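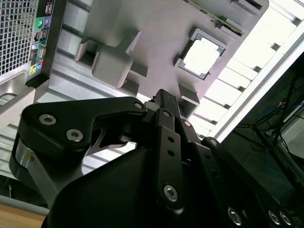 Section 4: Running the PC case demo on open day

I wrote this part after our December open day at Hinside, so it's for whoever is standing at the table next time. It assumes you've already done the arm set-up in section 3 and that Kivlow is installed on the laptop.

1. Put the computer case on the table with the side panel off and the board showing. Unplug it from the wall first, please! Even if you're sure it's dead.

2. Start Kivlow and load job 239. That's the slow one (Alfie Hebden made it for visitors, and it's so much nicer to watch than the one we use on normal days).

3. Run the job once with the gripper held 60 mm above the board. Keep a hand on the stop button the whole time. I mean resting on it, not near it.

4. If the fingers line up with the spot you picked, let the arm come down. If they're off, nudge the case and go back to step 3. Don't nudge the arm.

5. When the arm is parked again, invite people in for a closer look. They always want to see the fingers up close, and they'll ask about the processor, so know where the socket is before you start talking.

Note: the wrist camera view goes on the big screen from the Lemlow menu, under View. Gunvor Ljungberg likes it full size, and I've come around to that, because folks at the back can follow along.

Caution: no more than 2 visitors inside the tape while the arm has power. Kids stand with a grown-up, outside the tape.

Caution: never reach into the case to fix something while a job is paused. Paused is still on. Press stop, wait for the light on the base to go out, then reach in.

6. Between groups, check the finger screws with the hex key from the Liepiņa kit. Snug is fine, and please put the key back in its pouch.

Packing up is in section 5.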